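Controller comparison, insertion task – 2/1/19

Mitali Navaratnam has finished the simulated half of the controller comparison for Danside. Two controllers were run on the same insertion task: the stock position controller and the Clurketti force controller. Each got 436 trials with the start pose offset by up to 5 mm in the plane of the table. Gripper model and approach height were held fixed. All runs used the left arm, with the right arm parked upright.

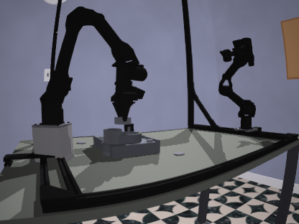
Left arm over the grey fixture, black cylindrical piece just above the ring. Simulation render.

The position controller was faster at small offsets but tended to jam past 2 mm. Clurketti was slower on every trial and kept contact force under the 6 N limit. Shadows are left on in the renders – Jahangir Kanagaratnam needs them for the camera tests.

Contact friction is still a guess, so treat the jam results with some care. Trials on the real arms are planned for September. Logs and config files are on the Wemum server under the task name.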